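Skedton B3 — Robot bimanuel pour la manipulation du linge
Démonstration à domicile et conditions de visite

Le Skedton B3 est une plateforme à deux bras destinée aux essais de manipulation de textiles : saisie dans un bac, extraction, dépose. Eder en assure la distribution et organise les démonstrations, soit dans son atelier de Bollesow, soit chez des particuliers qui ont accepté de recevoir la machine. La tâche présentée est toujours la même : prendre une pièce de linge dans un panier, sans marquage au sol ni éclairage ajouté.

La démonstration est conduite par Lahcen Alaoui, ingénieur d'application. Compter 20 minutes de mise en place et 3 séries de prises. Les visiteurs peuvent demander une reprise entre deux séries, à condition de laisser le bras revenir en position de repos.
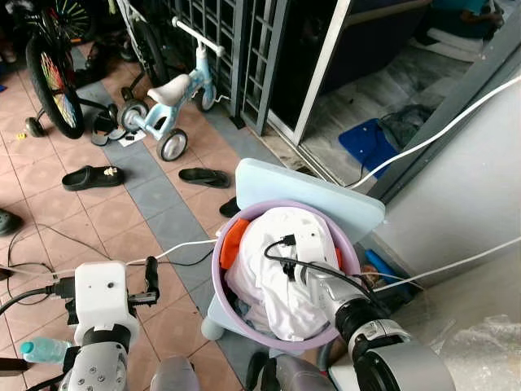

Pince droite au contact du linge blanc, dans un panier en plastique posé sous le porche carrelé.
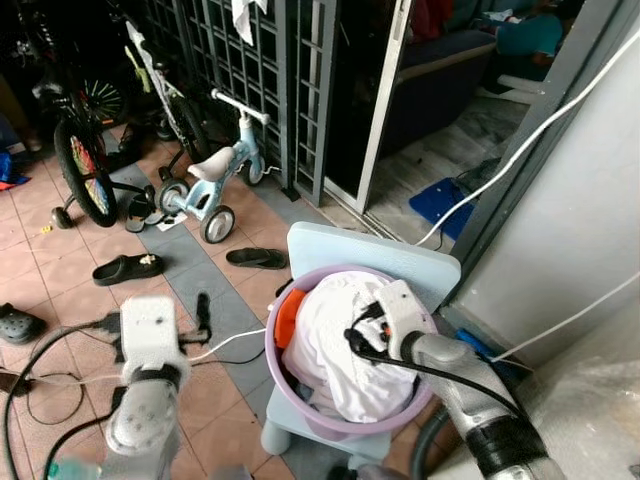
Page modifiée le 4 août 2019

Points à observer pendant la démonstration

Approche — La pince descend ouverte et s'arrête sur le tissu. La profondeur de prise se règle au pupitre, avant la série uniquement.

Saisie — Un tissu en tas n'offre pas d'arête stable. L'effort de serrage est donc limité par défaut ; il peut être relevé pour les pièces épaisses, éponge ou molleton.

Second bras — Le bras gauche peut rester en attente ou prendre le relais pour l'étalement. Les deux modes sont présentés sur demande.

Câblage — L'alimentation et les liaisons de données passent par le sol. Merci de ne pas franchir les câbles tant que les bras sont sous tension.

Le logiciel de supervision Kelville est fourni avec la plateforme. Il enregistre les trajectoires et l'état des pinces ; la base de référence livrée contient plus de 198 séquences. L'export se fait en fin de série.

Les démonstrations sont suspendues en décembre. Demande de visite : préciser le type de linge, la hauteur du panier et la nature du sol.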